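Community Help > Film & TV > Festivals and Releases

Is a "director's cut" screening worth paying extra for?

Posted by Amarachi Oyewole, November 27, 2018
2 min read

The repertory theater in Trastville is showing Tidcombe again in March, and this time they're calling it the director's cut. The regular version runs 168 minutes. The new one is listed at 190. Tickets are $30, which is a lot more than I normally pay there.

My problem is that I can't find anybody who will say what the extra 22 minutes are. The press notes say "restored to the filmmaker's full vision," and every article I've read copies that line word for word. I've been burned before. I paid for an extended version of a war picture a few years ago and got longer shots of people walking to trucks.

Has anyone seen this cut? And does the director have to be involved for them to use the name, or can a distributor slap it on anything?

Vesna Kos

I saw it at a preview last month, so I can answer part of this. Some of the added time is an overture and an intermission card with music playing over it. I didn't have a stopwatch, but it felt like a good chunk. There's one new scene between the two sisters at the ferry landing, and it's good. The rest is trims put back in, a line here and a look there. If you hadn't seen the movie recently I doubt you'd notice.

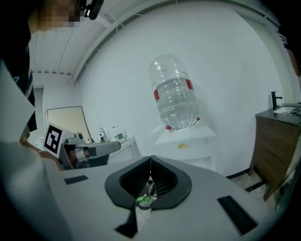
As for the name, I don't know of any rule that a theater has to follow. Directors with enough pull get final cut in their contracts, and in that case the version you saw the first time already was the director's cut. I'd want to know who sat in the editing room for this one. The distributor, Konico, has been vague when asked. The credits at my screening listed a "restoration supervisor" and the original editor, Chukwu, and I didn't see a new credit for the director at all. Make of that what you will.

I wouldn't pay $30 for it. I'd wait for the disc and watch the ferry scene.

Thiện Lương

its longer so its better value per minute lol. go see it, big screen is big screen

Mojtaba Daneshvar

Call the box office and ask if the run time includes the intermission. Mine did that with another long one and we were out the door well before the listed time. Also check if members get the regular price. The website doesn't always show it.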